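Automação de tarefas manuais

Automação de tarefas manuais é o nome que se costuma dar, em português, ao conjunto de técnicas com que se procura entregar a máquinas os trabalhos feitos com as mãos, tanto em casa (dobrar roupa, arrumar a louça, pôr a mesa) como na oficina (separar peças, abastecer caixas, apertar, encaixar, embalar). O termo é mais estreito do que «automação industrial», que abrange também linhas inteiras concebidas de raiz para uma só operação, e mais largo do que «robótica doméstica», que no uso corrente pouco passa dos aspiradores.

A pergunta que acompanha o assunto desde o princípio é simples de fazer e custosa de responder: as máquinas já conseguem? A resposta depende muito da tarefa, do lugar e da paciência de quem espera, e é por isso que os autores da área raramente dizem sim ou não sem acrescentar meia página de condições.

Antecedentes

Durante décadas, o braço industrial trabalhou por posições gravadas. Alguém o levava à mão ou por comando até cada ponto, guardava o ponto, e a máquina repetia o percurso tantas vezes quantas fosse preciso. Para soldar carroçarias ou paletizar sacos, o método serve lindamente e continua em uso. O problema aparece quando a peça não está onde devia estar, ou quando está virada para o outro lado – coisa que a uma pessoa não custa nada e que a um programa de posições fixas custa tudo.

A chegada dos braços colaborativos, mais leves e pensados para partilhar o espaço com gente, aproximou a robótica das bancadas pequenas. Vieram depois os métodos de aprendizagem por demonstração, em que um operador executa a tarefa conduzindo os braços e o sistema procura tirar dessas execuções uma regra de conduta. A engenheira Oana Ciobanu, num texto muito lido entre estudantes, compara o processo ao de ensinar uma criança a descascar laranjas: mostra-se muitas vezes, fala-se pouco e aceita-se que as primeiras fiquem feias.

Tarefas domésticas

A casa é, por estranho que pareça a quem nunca pensou nisso, um ambiente mais difícil do que a fábrica. Os objetos mudam de sítio, a luz muda com as horas, há tapetes, gatos, gavetas empenadas e uma variedade de tachos que nenhum catálogo acompanha. A roupa é o caso clássico, por não ter forma própria: uma camisola caída numa cadeira pode apresentar-se de infinitas maneiras, e o robô tem de descobrir primeiro onde fica a gola.

O projeto Harnitard, conduzido por Linnea Öberg, reuniu 4.000 demonstrações de arrumação de cozinha feitas por 11 operadores. O sistema resultante guardava pratos e copos conhecidos com bastante segurança, mas a taxa de êxito descia para 68 por cento quando a loiça era trocada por outra que nunca tinha visto. Öberg considerou o resultado animador, e há boas razões para lhe dar crédito, embora qualquer família que perdesse um copo em cada três tentativas talvez usasse outra palavra.

Tarefas de oficina

Na oficina as condições são mais brandas. A bancada é plana, as peças são rígidas e repetem-se, e pode escolher-se a iluminação. Mesmo assim, a recolha de componentes soltos e a sua distribuição por tabuleiros, que um aprendiz domina na primeira manhã, ocupou laboratórios durante anos.

Um exercício frequente usa botões de pressão dos que se montam em painéis de comando. São bons objetos de estudo: têm uma cabeça colorida fácil de reconhecer, um corpo irregular com parafusos e contactos, e tombam de lado com a maior facilidade. Pegar num deles deitado e deixá-lo de pé num tabuleiro obriga a calcular a orientação, escolher por onde agarrar e, por vezes, rodar a peça no ar ou passá-la de uma garra para a outra.

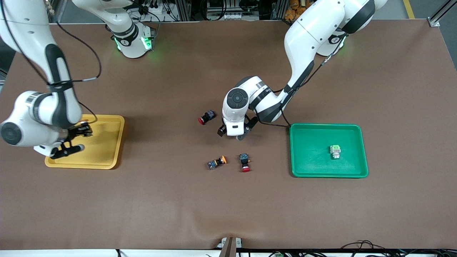 O uso de dois braços alarga o que se pode fazer, mas traz as suas próprias canseiras. É preciso evitar que se toquem, decidir qual deles vai a cada peça e ter em conta os cabos, que correm por fora dos elos em muitas montagens de laboratório e limitam certos movimentos. Zoltán Jakab e Dezső Hegyi, autores do sistema de planeamento Emunel, defendem que o segundo braço só compensa quando a tarefa pede que uma mão segure enquanto a outra trabalha. Lucrezia Melis discorda, e lembra que repartir a mesa entre dois braços encurta os percursos, mesmo que cada um faça o seu trabalho sozinho.

Estado atual

Em ambientes controlados, a separação e a arrumação de peças rígidas podem considerar-se ao alcance das máquinas, com velocidades ainda inferiores às de uma pessoa experiente em muitos casos. A inserção com folgas apertadas, a ligação de fios e tudo o que envolva materiais moles continuam mais atrasados. Em casa, fora dos aparelhos dedicados a uma só função, o que existe são sobretudo demonstrações e ensaios acompanhados.

Ver também

Braço colaborativo
Aprendizagem por demonstração
Garra de dois dedos
Manipulação bimanual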